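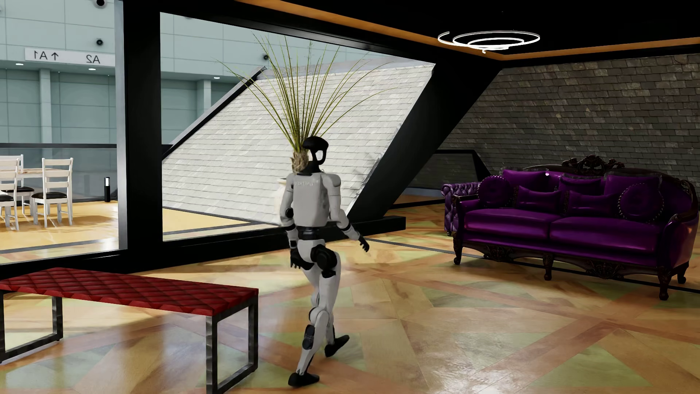 By Hultstead Product Desk | Oct 23, 2019

Desetti 217 Hardwax Floor Oil
Item no. 1775

Desetti 217 is a one-coat oil and wax blend for interior wood floors. It soaks into the surface and leaves a thin film that can be patched without sanding the whole room. Suitable for oak, ash, beech and maple. Not for use over old varnish, on stairs already treated with silicone polish, or outdoors.

Available finishes
Matte, satin, gloss. Gloss is mixed to order at the Nullstead warehouse and cannot be returned once tinted.

Preparation
Sand to bare wood and vacuum twice. The floor must be free of grease, soap and old wax. Fill gaps before the final sanding pass. Stir the can from the bottom; the matting agent settles in storage.

Application
Spread thinly with a white pad or short-nap roller, working along the boards. Leave for 20 minutes, then buff off all excess. Pooled oil dries tacky and has to be scraped. On beech and maple, test a closet corner first.

Drying
Light foot traffic after one night at normal room temperature. Keep rugs off for two weeks and do not wet mop during that time.

Cleaning
Use Bawa Floor Soap, diluted as shown on its label. Steam cleaners, ammonia and abrasive pads will strip the wax.

Storage and safety
Store above freezing with the lid closed. Oil-soaked rags can catch fire on their own. Lay them flat outdoors to dry or keep them under water in a closed metal can.

Changes since September
The small can now has a screw cap. The formula is the same, and old and new stock may be mixed on one floor.

Pack sizes: 1 quart, 1 gallon, 5 gallon
Shipping: ground only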